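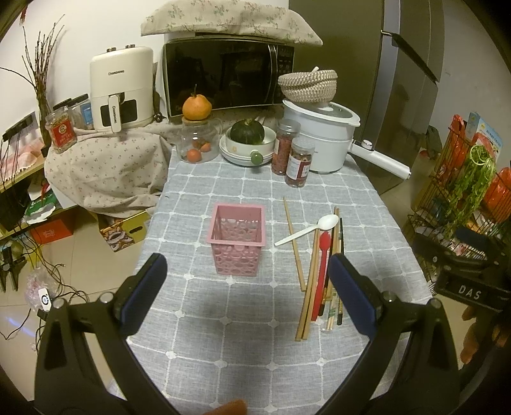
The Pink Basket

Valentina Ibarra had meant to clear her grandmother's table before lunch, and by four o'clock she had gotten as far as the chopsticks.

They lay on the gray cloth next to the pink basket, where she had decided they would all live from now on, along with the red spoon and the white one and whatever else came out of the drawer. It was a good plan. The trouble was that her aunt Lorena had come over to help, and Lorena could not pick up a thing without telling you where it had been.

"Those are from the noodle place in Prardale," she said of the ones still in their wrapper. "Your grandmother never opened them. She said you save one pair for a guest."

"Which guest?"

"Well, she never said which."

Valentina thought about that for a while. She thought about the 15 years of Sunday suppers, and Donnie Lindsay from downstairs, who always came up with oranges and always ate with a fork, and the little green pumpkin that her grandmother would have cooked by now instead of leaving it to sit in its pot looking handsome.

"We could have Donnie up tonight," she said. "I could do the pumpkin."

"He'll ask for a fork."

"Then he can ask."

Lorena laughed and went off to find the big knife, still talking, something about a bus and a winter in Wonmont, and Valentina pulled the basket closer and began with the red spoon.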